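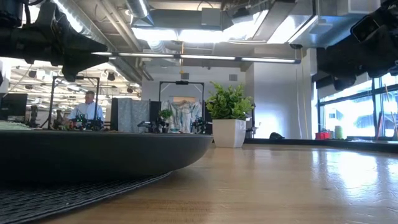
## Table setting FAQ

Quick answers to what people keep asking us about the Clorkico table set. Last edit Oct 29, 2019, will add more when theres time.

**What's in the set?**
Black plate, dark woven placemat, small plant in a white square pot. Table not included. Yes, people ask.

**Is the plant real?**
No. Artificial. No water, no sun needed. Dust it every 14 days or so it doesn't go gray. Soft brush, not a wet cloth.

**Can I put a real one in the pot?**
Not recommended. No drain hole. If you must, keep it in its own plastic liner and take it out to water.

**Does the pot scratch wood?**
It can if you drag it. Lift it. Or stick felt dots under the corners, we sell the Fovo ones, 108 to a sheet.

**My table already has small scratches. Cover them?**
Up to you. Light wood with a bit of wear looks fine with this set. For fine marks try the Cetska wax, thin coat, rub along the grain, leave 2 hours, buff. Test underneath first!

**Plate hangs over the edge of the placemat. Wrong size?**
Nope, thats how it goes with the large one. If you want a full border of mat showing, order the smaller plate.

**Is the plate OK for serving food?**
Yes. Cold or warm. Not for the oven, not for the microwave. Hand wash, dry right away or you get water spots, and black shows everything.

**How do I clean the placemat?**
Shake it out. Damp cloth, mild soap, dry flat. Never the washing machine, the weave pulls and the edge won't lie flat again. Stain that won't budge: write to us before you try bleach.

**Where should the plant go?**
Just off the end of the plate. Close enough to look like one group, far enough that nobody gets leaves in the food. On the bare wood, no mat under it.

**Will the colors fade by a window?**
Leaves may, over a few summers. Turn the pot now and then. Plate won't.

**Other placemat colors?**
Dark only right now. Lưu, who handles stock, is hoping for a lighter one in June. No promises.

**Returns?**
7 days, unused, original box. Chipped on arrival is different, send a photo and we swap it. Ask for Darragh Phelan.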